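Memberg Community Garden - minutes of the July general meeting

Held in the hall kitchen end, 7 pm start. Quorum met. Apologies were taken at the door and are on the sign-in sheet.

**1. Previous minutes**

Accepted with one correction: the second compost bay is to be lined with star pickets and mesh, not old pallets. Moved, seconded, carried.

**2. Winter beds**

What a winter! The broad beans along the Zestbridge Road fence are up past knee height and the garlic has come through in every row. Members who planted the purple variety were very pleased with it, and there was a lot of swapping of notes about straw versus sugar cane mulch (straw has it by a nose, though the cane people aren't giving in).

Beds 4 and 9 are free from the end of the month. The waiting list will be contacted in order. Whoever takes bed 9 should know there is still rhubarb in the back corner and the meeting would love to see it stay.

**3. Water tank**

The 4,000 litre tank is in, level and plumbed to the shed roof - a terrific result after such a long wait. First flush diverter still to be fitted. Members asked for a second tap at wheelchair height on the path side and everyone was in favour. The slab has room for it.

Action: get a price for the tap and the extra pipe before the next meeting.

**4. Money**

Balance after the tank fittings is $562. The seedling stall did very well and sold out of silverbeet before lunch. Agreed to run it again in spring, with more tomatoes and a tray or two of basil.

**5. Seed library**

The labelled drawers from Wivora have arrived and they are a joy to use. Envelopes should carry the variety, the month saved and the bed number. Please don't put damp seed in! Capsicum and climbing bean seed is running low, and there is plenty of parsley for anyone who wants it.

**6. Fang**

Fang the scarecrow has lost an arm and most of his hat. Lively discussion. Agreed he will be restuffed and given a new coat colour by vote, with yellow well ahead at the time of writing.

**7. Kitchen**

Tea towels go home with whoever is on the supper roster and come back clean. Vegetable washing is to be done at the outdoor trough so that soil stays out of the indoor drain. Cups are to be washed and put away before lock-up.
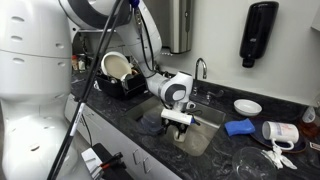
*Item 7: the kitchen sink and bench.*

**8. General business**

- Pruning morning for the espaliered apples: bring secateurs and gloves, loppers are in the shed.
- The worm farm is ready to be split, and three households have put their hands up already. Wonderful!
- Noticeboard key is back on its hook.

Meeting closed 8.40 pm, followed by pumpkin soup. Next meeting same time next month, please bring a plate.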